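Skov Opens Its Film Library to Independent Subtitlers

I'm Rehema Barasa, I run the catalog side of things at Skov, and I finally get to share something I've been itching to talk about since September. We're opening 2,325 films and shorts to independent subtitlers, with the filmmakers' permission and with proper contracts for everyone who does the work!

If you've ever hunted for a small documentary in your own language, you know the problem. The only copy with subtitles is often a pirated one, and the person who wrote them never got a credit. We wanted a legal version that's just as easy to find -- and easier to watch.

So we teamed up with Droltach, the rights agency that already handles licensing for most of our directors. Their lead on this, Volker Stüber, spent a good part of the summer going through old agreements with me (there was a lot of coffee). Each film now comes with a plain license page that says where it can be shown, in which languages, and for how long.

We're starting with eight languages, Finnish and Tagalog among them. Subtitlers keep their name on the film and get a share of every paid stream. Tiina Lahtinen, who tested the Finnish side for us, told me, "I used to do this for free at night. Now my name comes up before the credits."
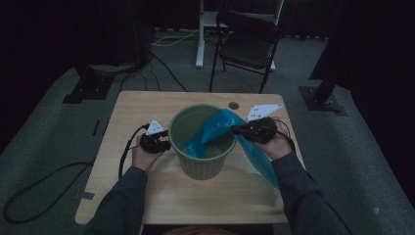 Payments go out every two months, and there's no fee to join. If a director pulls a film, the subtitler still gets paid for streams up to that point. We went back and forth on that one for ages, and I'm really happy with where we landed.

Applications open at noon through the Skov website. You'll be asked for a short sample, nearly 20 lines of dialogue, from a clip we provide. For press questions, please write to Amado Aquino in our media office -- he has screeners, too.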